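Section 9. Loss of Grip on Smooth Objects

Fault 37 is recorded when the fingers of the Bodeo hand-held gripper lose hold of an object before release. Metal bowls and other polished items are the most common cause. Astevum has revised this section as of 30/06/2019, and it replaces the earlier text.

CAUTION: Keep the free hand away from the finger slots while the fingers are closing.

1. Stop recording and lower the object to the table.
2. Open the fingers fully and let go of the trigger.
3. Wipe both yellow pads with a dry cloth. Do not use oil or solvent.

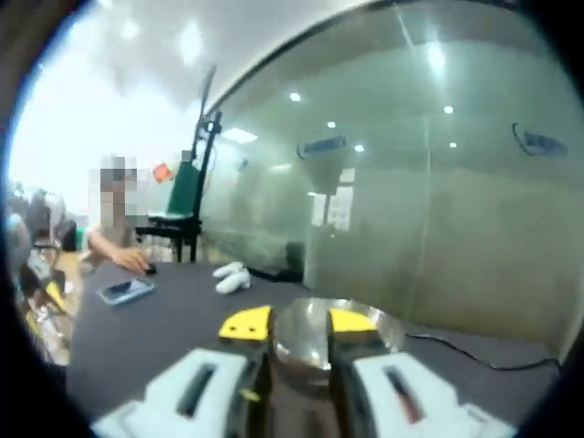

4. Close the fingers on the rim again and lift slowly. If the object slips a second time, stop work and go to step 5.
5. Check that each pad is firmly seated. A loose pad must be replaced – do not glue it.
6. Clear the fault in the Grirnine log and repeat the task from the start.

NOTE: Small flat items call for a lower closing force. Reset the force to level 2 before going back to them.

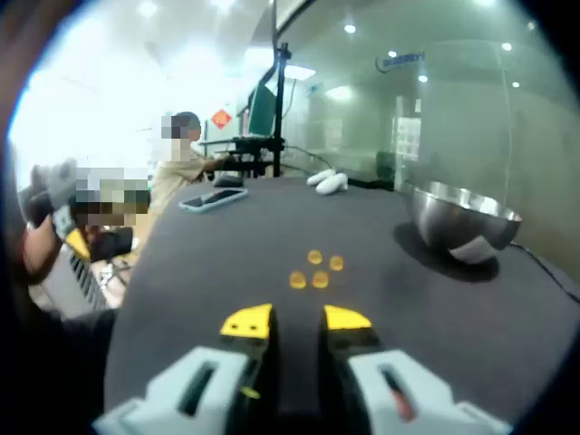 Figure 8. Gripper open, with small disks ahead of the fingers and a bowl to the right.

If Fault 37 returns after the pads have been replaced, take the gripper out of service and contact Astevum Support.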